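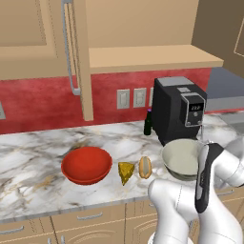 From: Njoroge Barasa
To: worari-users
Subject: Re: Worktop heights and the rounding in the cutting list

Lilian Nyanda wrote:

> I exported the cutting list for the Ludau flat and two of the base
> units come out 1 mm short of the others. In the plan view all of them
> have the same height. I have not touched the plinth setting. Is this
> a fault in the export or have I set the units up wrongly? The joiner
> wants the list by Sunday.
>
> Also, should the upstand be entered as part of the worktop or as a
> separate panel? The manual says both, in different chapters.

Lilian,

The export rounds each panel separately and then adds the results. The plan view adds first and rounds once. If your side panels have a half millimetre in them, the two can differ by 1 mm per unit. Upendo reported the same thing in August with a run of wall units and it is still open as ticket 164.

Until it is fixed, go to the unit defaults, set the panel step to whole millimetres and run the export again. Existing units keep their old values, so you have to select them all and choose "reapply defaults". Check the plinth afterwards. On my machine it went from 119 back to the stock value without a warning.

If you have already sent the list, tell the joiner to take the side height from the plan and ignore column F. The door sizes are not affected — they are worked out from the opening, and that figure is never rounded.

On the upstand: enter it as a separate panel. If it is part of the worktop, the program takes its thickness off the usable depth, and a sink cut-out near the back edge will then be refused. The chapter that says otherwise was written for version 70, which had no panel type for it. Hamisi has the source of the manual and may want to correct it.

One more thing to check is the gap under the wall units. It is measured from the top of the worktop, so a change from a 30 mm top to a 38 mm one moves every wall unit up by 8 mm. Shelves fixed to the wall do not move with them.

Njoroge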